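Tableware of Sellirville

Sellirville tableware is the everyday plates, cups and bowls made in and near the town of Sellirville, on the Prata river. Mostly plain. Mostly cheap. The name covers the older clay ware and the later plastic lines, though collectors tend to mean only the clay.

History

Clay was dug on the east bank long before there was a town. Small kilns, family run, selling at the spring market each April. The first large works, Plillia, opened with 14 workers and a single kiln, and grew to 400 workers at its peak. It made dinner plates, soup bowls, a squat milk jug, and for a short while roof tiles, which did not sell.

Plillia ware had almost no decoration. Early pieces carry a stamped P on the base, later ones a small wave for the river. Unstamped pieces turn up often and are hard to date. Seconds were sold off at the gate and many of them never got a mark at all.

Plastic came in with Cendix, a molding firm that took over the old tile sheds. Cups first, then picnic sets and school trays. The cups were made to stack and sold in pale colors — blue, yellow, a green that was dropped early. Cheaper to ship than clay and they didnt chip. The two firms shared a warehouse for years and later a catalog, which listed 644 items including lids and spare handles.
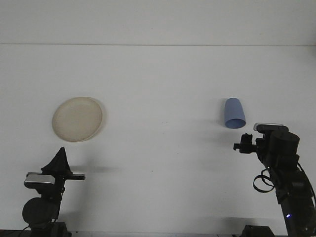
A round plate and a light blue plastic cup.

Use

Local habit was to mix the two. Clay for the table, plastic for children and for outdoors. Cafes in the town kept to clay plates well after it made sense to, partly because the works replaced broken ones at half price. Schools went over to plastic trays early, then back to seperate plates.

A full household set was 60 pieces, usually bought in parts. Wedding sets were the same ware with a better box.

Decline and collecting

The last large kiln closed after fuel costs rose. Cendix kept going, smaller, making mostly lids and food tubs. A few studio potters still use east bank clay, but their work is generally not counted as Sellirville ware.

Collectors look for the stamped P and the milk jug. Prices are low outside the region. Plastic pieces have little market so far — early green cups are the exception.

See also
Prata river
Stoneware
Molded plastics

Last edited November 14, 2023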